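Release readiness checklist – Drulari deployment pipeline
Checked 2019-11-29 against the Strickland staging server. Status is OK, FIX or N/A. Comments are from the person doing the check.

## 1. Repository access

- [x] **Main branch is protected.** OK. Direct pushes are rejected for all accounts, including admins.
- [x] **Former contractors removed.** OK. Two accounts were still listed under the old Ganwood group. Both are gone now.
- [ ] **Deploy keys are read-only.** FIX. The key used by the asset sync job can still write. It only ever pulls, so change it before the next release.
- [x] **Two-factor login required.** OK.
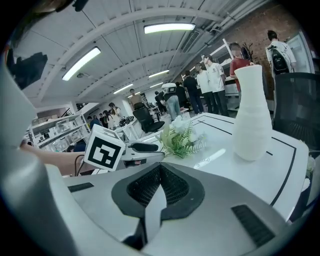 *Gripper jaws closed, with a marker cube behind.*

## 2. Secrets and settings

- [x] **No passwords in the repository.** OK. The scan covered the full history, 3064 commits. One hit, a dummy value in a test file.
- [ ] **Old database password rotated.** FIX. It was in a settings file that used to be uploaded by FTP. The file is no longer used, but the password still works on staging.
- [x] **Settings differ by environment only where they should.** OK. Log level and mail server, nothing else.
- [x] **Sample settings file is current.** OK. Added the missing cache entry while I was in there.

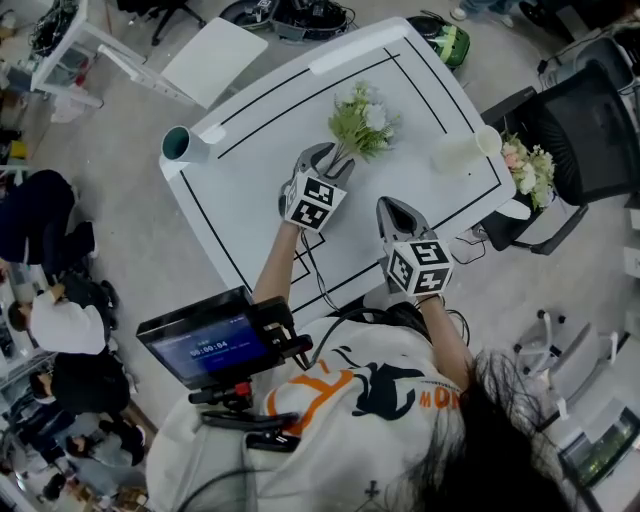 ## 3. Build

- [x] **Clean checkout builds with one command.** OK on both build machines.
- [x] **Dependency versions are locked.** OK. The lock file is checked in and the build stops if it doesn't match.
- [x] **Tests pass.** OK. 1758 run, none failed, 2 skipped. The skipped ones need the Skiltlow mail service, which staging can't reach. Same as last time.
- [ ] **Build warnings reviewed.** FIX. Most of them come from one outdated date library. It should be replaced – the warnings hide anything new that comes up. I would not hold the release for this one, but it has been on the list since February and it needs an owner. 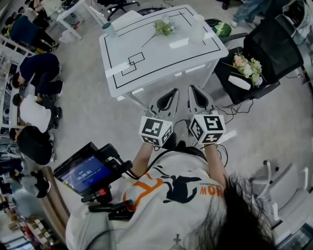 The other warnings are unused imports and can be cleared in one small commit. Please keep that commit separate from the library change so either one can be reverted without the other.

## 4. Deployment

- [x] **Deploy runs from a tagged commit.** OK. The script refuses a branch name.
- [x] **FTP turned off on the web server.** OK. Port closed, service removed from startup.
- [x] **Database migration tested on a copy.** OK. Took around 1011 seconds on Strickland. Put the maintenance page up before starting it, and leave it up until the health check passes.
- [ ] **Rollback tested.** FIX. Code rolls back cleanly. The migration does not – the down step fails on the orders table with a missing index. Blocks the release.
- [x] **File permissions on the upload folder.** OK after a correction. The folder was owned by root following the last manual copy.
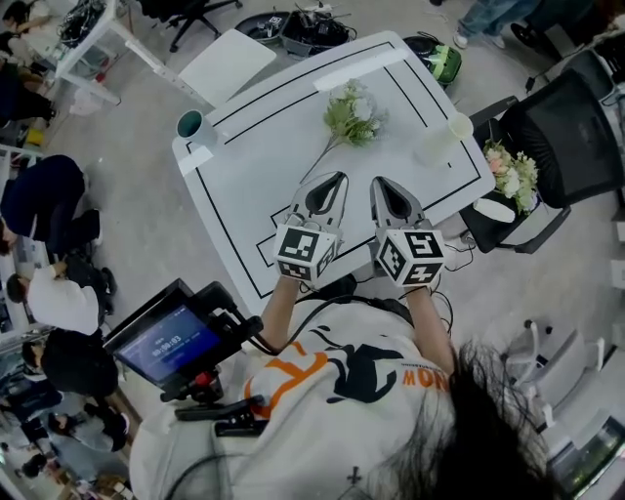
*White flower stem on the table, grippers in front.*

## 5. After release

- [ ] **Error log watched for the first hour.** To be done on the day.
- [x] **Alerts go to the right address.** OK. Sent a test alert and it arrived in the team inbox.
- [x] **Backup restored on a spare machine.** OK. Restored last night's backup and logged in as a test user.
- [ ] **Release notes posted.** Draft is in the docs folder. Still needs the list of known problems.

**Result:** not ready. Fix the migration rollback, rotate the database password and change the deploy key, then repeat sections 1, 2 and 4. Section 3 only needs repeating if the library change goes in with this release.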